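Aufmaß

Dewanti Hartono begann jede Wohnung mit der Decke. Sie stellte das Lasergerät in die Raummitte, wartete, bis der Punkt ruhig stand, und diktierte den Wert in ihr Telefon. Der Grundriss der Bauverwaltung war im Maßstab falsch kopiert, die Türanschläge stimmten nur im Flur.

Auftraggeber war Cauã Conceição, Wohnung im dritten Stock, Ostseite. Er hatte das Büro Plavitis mit einer Neuordnung der Räume beauftragt, Leistungsphasen ohne Bauleitung. Im Formular stand unter »Wünsche«: keine. Unter »Bestand, zu erhalten«: alles im Arbeitszimmer.

Das Arbeitszimmer maß 312 Zentimeter in der Breite. An der Nordwand fehlten auf Brusthöhe 6 Zentimeter gegen das Lot. Sie maß zweimal und kam auf denselben Wert.

»Da steht eine Vorsatzschale«, sagte sie.

»Die hat meine Frau einziehen lassen«, sagte Conceição. »Wegen des Schalls.«

Auf der anderen Seite lag das Treppenhaus. Hartono klopfte in Abständen von einer Handbreit. Zwischen Fenster und Heizkörper klang die Wand voll, danach hohl, dann wieder voll. 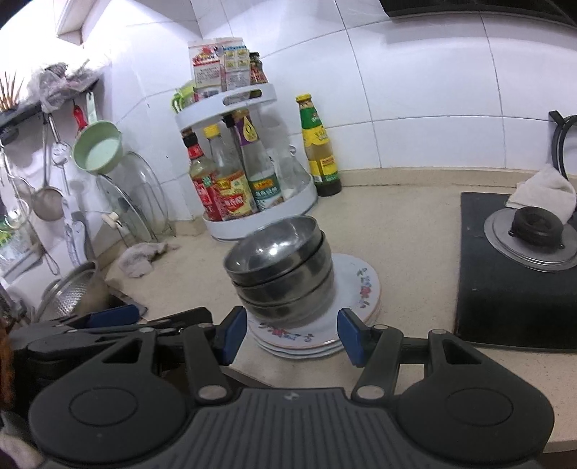 Im Büro zeichnete sie die Wand als zwei Linien und schraffierte den Zwischenraum. Dede Dogbe prüfte den Plan am Abend und strich die Schraffur an.

»Nimm sie raus, das sind acht Quadratmeter Gipskarton. Entsorgung nach Pauschale, Tusow macht das in einem Vormittag.«

»Er will sie behalten.«

»Dann schreib es hin.«

Sie schrieb es hin. Position 57: Vorsatzschale Nordwand, Bestand, verbleibt. Oberfläche Kalkfarbe, Farbton nach Muster. Für das Muster fuhr sie im November noch einmal hin und hielt drei Karten an die Wand. Conceição entschied sich für die, die dem vorhandenen Ton am nächsten kam — der Unterschied war bei Tageslicht kaum messbar.

»Hat sie den Schall weggenommen?«, fragte Hartono.

Er überlegte. Im Treppenhaus ging jemand hinauf, jede Stufe war zu hören.

»Nein«, sagte er.

Sie trug den Farbton ein und packte das Gerät in den Koffer.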